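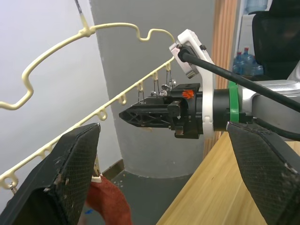 Sock-hanging tips from the Tollurbridge robotics club

When our club picked laundry as its project back in May, I thought the arms would be the hard part. I have hung socks on a clip hanger since I was a kid, and I never gave it a thought until I had to help two grippers do it. Most of what we've learned works just as well for people, so I'm passing it along for your own laundry room.

Start with the hanger. Ours has a row of little clips along the bottom rail, and it used to slide along the bar every time something tugged on it. Tape the hook where you want it – clear packing tape is fine, and be generous. Cathal Flanagan went around ours until I told him to leave some for the rest of us.
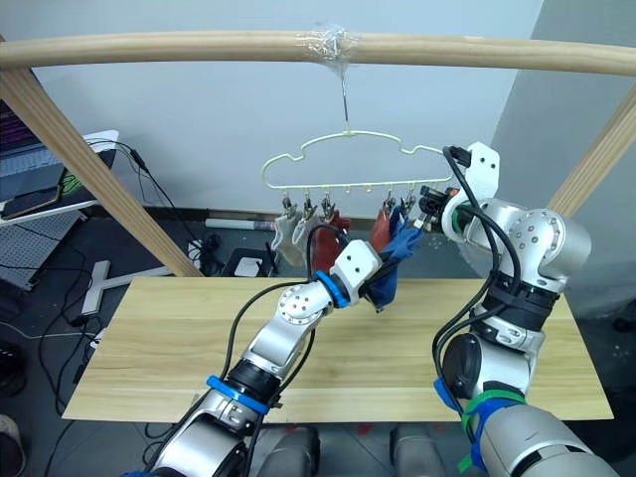

A blue sock in the left gripper, with other socks already on the clips.

Hang by the cuff or the toe, whichever you like, but pick one and stick with it for the whole load. The students wasted 16 tries one afternoon by mixing the two, and I do the same at home when I'm tired. Keep pairs side by side, too, so you can take them down together and fold as you go.

Lay your next piece flat on the table before you reach for it.

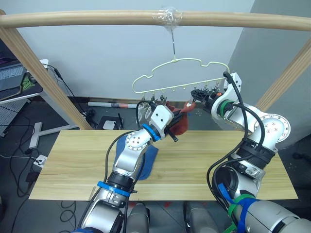

A balled-up sock is a nuisance for anybody's fingers, and a gripper likes it even less. Smooth it out with your palm and leave the cuff pointing toward you. If your clips are stiff, work each one open and shut a few times before laundry day, and swap out any that pinch crooked. A bag of 24 cost us less than lunch.

Last thing, go easy on the speed. The team from Siltcombe likes to run their arms fast, and I'll admit it's fun to watch, but we get more socks on the rail when we slow down near the clips and save the hurrying for the trip back to the table.

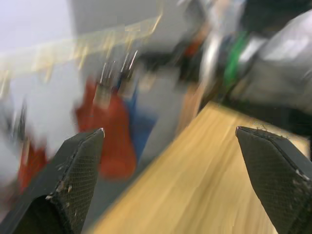 Gripper view, with everything past the fingers in a blur.

Next up is dish towels, which need two clips apiece, so send me your tricks if you have any!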